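July, 4:10 pm. Garment folding, puffer jackets

Stayed on the black puffer again, laid front side up on the quilted bedspread, collar toward the headboard. Order is the same as for the shirts: one sleeve in, other sleeve in, hem up to collar. Two grippers, one per hand. Mirjana thinks the quilting underneath is a worse surface than a flat sheet. I agree, but people fold on beds, so it stays.
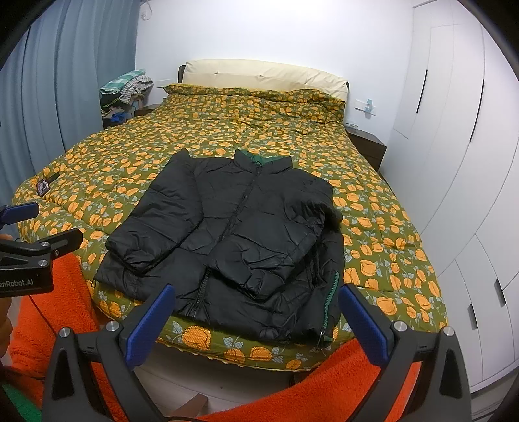

Sleeves are the slow part. The filling springs back and the fold has to be held down while the second grip is made. The Skostness policy was trained almost entirely on thin cotton and lets go too early. On shirts it finishes 70 percent of folds without help. On padded jackets I would not quote a number yet.

Demo count stands at 3,164 across all garments, 3 jackets among them. Yakubu wants more jackets before we retrain. I would first fix the release timing, then collect.

Can it do laundry yet? Shirts and towels, if someone lays them out. Coats, no. Zippers no, we haven't tried closing one.

To do: ask Onyeka for softer pads, check the wrist cable length, rerun sleeves with a longer hold.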